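Re: [socials] cups and coasters for the potluck, again

Hemant Sengar wrote:

> Hi all, two questions before I put the order in. Last time we ran through
> the plastic cups way too fast and half of them ended up abandoned on
> windowsills with an inch of lemonade in them. Can we get by with the
> small ones, or should I go up a size? And do we really need the paper
> coasters again? They come in packs of 500 and I still have most of a
> sleeve in my hall closet. I can get everything from Talpur if somebody
> gives me a yes by Tuesday.
>
> Hemant

Hi Hemant and everybody,

Yes from me on the small cups, and a very loud yes on the coasters! I know I'm the one who pushed for them in the first place so take that for what it's worth, but let me make my case.

The long tables in the Skellon Room are white. I don't know who picked them, they look great for the first ten minutes and then every drop of iced tea shows up like a crime. Last spring I was the one in there at 9 at night with a sponge and a bottle of the orange cleaner, going after rings. The fruit punch was the worst of it. Grape juice came up fine with plain warm water, punch did not, and I ended up leaving baking soda paste on three spots and coming back to them after I'd done the floor. The time we had the coasters out I wiped the whole table in one pass and went home. So that's my evidence - not very scientific, I know.

As for the size of the cups, I vote small and I vote blue. I know the big red ones are what people expect, but people pour them full and then drink a third. With the small ones you go back for more, which also means you get up and talk to somebody different (my mother's theory of parties, and she threw good ones). The kids can get their hands around them too.
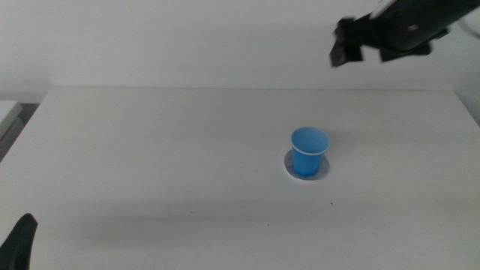

The other thing I like about the round paper ones is that you can write on them. Remember how we tried names on the cups with a marker and it rubbed off on everybody's fingers? Put the name on the paper instead, out near the edge, and set your drink back down on it. Ballpoint is better than felt tip because felt tip bleeds once the paper gets damp. I'd put a mug of pens at each end of the drinks table and one by the door. People will walk off with the pens, so don't bring your nice ones.

Now, how many. Hemant, you have most of a sleeve in the closet, and I found another 15 or so loose in the drawer under the coffee maker, a little curled but they flatten out if you stack a cookbook on them overnight. I don't think we need a fresh 500. Could you count what's in the sleeve? If it's enough to give everybody who signed up one each plus a few spares, skip the coasters and just order the cups. People can hang on to theirs all evening, that's sort of the point of the names.

On where to buy, Talpur is fine, but check the cups before you pay. The batch we got from Kastow two years ago had rims that weren't rolled over properly and the edge was scratchy on your lip. You can feel it right away if you run a finger around the top. The ones we've had since then have been good, and they come apart from the stack without a wrestling match, so if you can match those, great. If Talpur only has clear, get clear, I won't sulk for long.

Hot drinks are separate, please don't anybody put coffee in the plastic ones. We have the ceramic mugs in the tall cupboard, and Sollance said they'd lend us their big urn again as long as it goes back empty and with the lid. It did not go back with the lid last time. I have since found the lid. It was in with the baking trays.

Setup, if anybody wants to help: I'll be there from 3 and I could use 2 more pairs of hands until we open the doors. One for tables (they need a wipe before we start, there are always specks and smudges from whoever used the room before us) and one for drinks. I like to lay the coasters out first, a little apart, and stand a cup on each one, so people can just take the pair. It looks nice when they come in and it saves that thing where everyone crowds around the stack trying to peel one off.

Trash and recycling go out the side door this time, and I'm told the bins have moved down by the bike rack. Coasters go in the trash if they're soggy. Dry ones with no name on them go back to Hemant's closet!

Also, I still have somebody's blue casserole dish with a glass lid. It has been on top of my fridge since January. Please claim it, I'd like to see the clock again.

Marjorie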